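Skirnthorpe Shared Workshop
Minutes of the June members' meeting

Present: Asabe Tijani (chair), Milovan Ristić, Peiyu Shao, Mingxuan Luo, Yi-chun Siu (minutes)
Apologies: none received, though two people were missed
Meeting opened 7.10 pm, the chair having spent the first ten minutes looking for the agenda, which was under the biscuits.

1. Minutes of the last meeting

Agreed as accurate, except that Milovan wished it recorded that he did not "storm out" over the drill bits. He went to move his van. The minutes have been amended to say that he left with purpose and came back with a parking ticket.

2. Matters arising

The door code has been changed. Mingxuan asked what it had been changed to. Peiyu said she had emailed everyone. Mingxuan said he had been getting in through the side for a fortnight and had assumed that was the new arrangement.

The Ledum order (sandpaper, wood glue, the good masking tape) came without the good masking tape. Yi-chun to ring them. Yi-chun rang them last month as well and would like the hold music noted as a hardship.

3. Money

Balance stands at £1,653. Peiyu reported that £860 of this is already spoken for by the rent and the electricity, and asked members to stop referring to the balance as "the sixteen hundred" when proposing purchases.

Milovan proposed a bandsaw. Peiyu referred him to her previous sentence.

4. Pegboard

Asabe said the pegboard behind the long bench had reached the stage where taking down one pair of pliers meant taking down its neighbours too. She had tried it that afternoon and been left holding more pliers than she wanted.

Milovan said a full board was a sign of a healthy workshop. Asabe said it was a sign of people bringing in their late uncle's toolbox and going home lighter. Peiyu observed that both could be true and asked if we could move on.

After some discussion it was agreed that:

Pliers, screwdrivers and wrenches will each have their own section, with the outlines drawn on the board in marker. Mingxuan has offered to do the drawing. He was asked to use a ruler.

Duplicates go in a crate by the door for a month, after which they go to the Unport repair café, who have said yes to anything that still opens and closes.

Handle colour is not a filing system. This was aimed at one member in particular, who took it well.

5. The long bench

This took up most of the evening. The rule, for anyone who has joined lately, is that the bench is left clear at the end of a session.

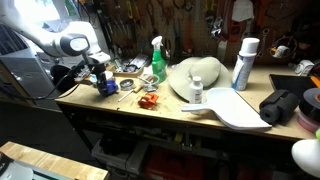 6. Findings and rulings on the bench

Hat. The khaki bucket hat was discussed at greater length than the bandsaw. No one present would own up to it. Milovan tried it on and it was felt that it did not suit him. It goes on the coat hooks, and if it is still there at the next meeting it becomes workshop property and may be worn by whoever is sweeping.

Spray bottle. Asabe asked what was in the green one. Three answers were given, all confident and all different. The bottle is to be emptied, rinsed and relabelled by somebody wearing gloves. The small white bottle in front of the hat is to get the same treatment. Mingxuan volunteered before he had heard the part about gloves and was held to it.

Cups. There is a small white cup on the bench and a clear plastic one beside it in spirit, if not in position, holding small metal pieces. Peiyu said that a workshop which keeps metal in one cup and tea in another will sooner or later get them the wrong way round. Metal bits to go in lidded containers. Drinks to stay in the kitchen. Yi-chun asked that this apply to the chair as well, and the chair said she supposed so.

Tray at the back. Milovan calls this the sorting tray. Asabe asked when it was last sorted. Milovan said that sorting was an ongoing process. He will go through it before the next meeting, and anything he can't name in one go is to be thrown out. He asked for two goes. Agreed, two goes.

Blue clamp thing. Back on the board, once there is a section for it. Peiyu asked whether it was a clamp. It was agreed to call it a clamp.

Orange plastic object. Not claimed. Yi-chun thought it might belong to something. Asabe said everything belonged to something and that this was how we had got here. It will spend a month in the crate with the spare pliers.

7. Sweeping rota

The rota has been redrawn so that Milovan and Mingxuan are no longer on together, following the broom incident. Copies are on the kitchen wall. Swaps are allowed if both parties write them down. Telling Peiyu in the car park does not count as writing them down.

8. Any other business

Fu, the workshop cat, who is not officially the workshop cat, has been sleeping in the offcuts bin. Please look before tipping it out. A motion to buy her a bed was put by Asabe and seconded by everyone, at a cost to be met by passing round the biscuit tin. Peiyu confirmed that this did not affect the balance and was therefore the best motion of the night.

Mingxuan asked if the heating could be looked at before winter. It was pointed out that he had asked this last June too. Carried over again, with sympathy.

Actions

Yi-chun: ring Ledum about the tape.
Mingxuan: pegboard outlines (ruler), spray bottle and white bottle (gloves), learn the door code.
Milovan: sorting tray, two goes per item. Move duplicates to the crate.
Peiyu: ask Unport when they can collect.
Asabe: hat to coat hooks. Cat bed.

Meeting closed 8.55 pm. Milovan stayed behind to make a start on the tray and was seen putting most of it in his pockets.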